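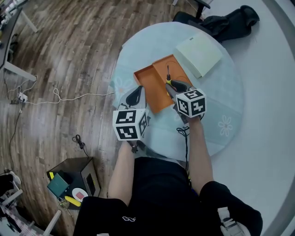
Lifting a screwdriver with the hand-held grippers, one in each hand.

I said in March that I would write up what we spent on the gripper setup, and what I would spend if I had to do it again. A few people have asked since then, mostly people with a small budget and a spare corner of a room. These are my notes as of 3rd August.

The starting budget was $3000. It had to cover two grippers, the printed parts, the cables, storage and whatever objects we wanted to pick up. It did not have to cover a computer, which we already had, or furniture. Hacer Soylu and I split the planning. She did the hardware list and I did the spreadsheet and the arguing with suppliers.

We looked at three options. Masri sells a complete kit with a small arm and a matching pair of hand grippers. It was well over budget before shipping. Zulton sells the grippers alone, assembled and calibrated. Punia sells the parts and you put them together yourself. The Punia parts for a pair came to a good deal less than the Zulton pair, and Hacer was confident about the assembly, so we went with Punia. I would still do that, but only with someone like Hacer around. The instructions skip things.

We spent $2000 on the grippers themselves, spare jaws and pads included. I had left out spares in the first draft of the budget and Hacer put them back in. The pads wear. If you are pricing a pair, price the pads for a year and add them to the first order, because shipping a small bag of pads later costs more than the pads.

The marker cubes are cheap. What you pay for is getting them flat and square. Our first set was printed at home on paper and glued on, and the corners lifted. The second set came from a print shop in Tronville that did them for $123. That was the best money in the whole project. I would now put them in the budget from day one and skip the paper ones.

Cables were the line I got most wrong. I had put down one per gripper. We ended up replacing both with coiled ones, since a straight cable catches on the edge of the table when you reach across. Coiled ones cost more and you should get them longer than you think. Add a power strip too, and something to keep cables off the floor if people walk through. I still have not bought that last thing.

For objects, we spent very little. The task I use most is taking a small screwdriver out of one side of a divided box. The box is orange, from a hardware store and the screwdriver has a yellow and black handle, so both show up well against the pale blue tablecloth. You do not need to buy a set of standard test objects to get started. A kitchen drawer and a toolbox will keep you busy for months. I would set aside a small amount for replacements, though, as things get dropped.

The other cost is time. Assembly took Hacer 2 weekends, and I spent more evenings than that on calibration. If I had charged for those hours, the Zulton pair would have looked like the cheaper choice. For a company that pays people by the hour I think it probably is. For us it was fine.

What I would change in the order of buying: grippers and spares first, printed cubes at the same time, then stop. Use them for a few weeks at a table before paying for an arm. We nearly ordered the arm together with the grippers, to save on shipping, and I am glad we held off. The jaw size we wanted changed after we had handled small tools with them, and the arm we had picked would not have taken the new jaws.

The arm is next year's budget. I have asked Masri for a price without the hand grippers and am waiting to hear back. When I get a number I will add it to the spreadsheet and post the whole thing.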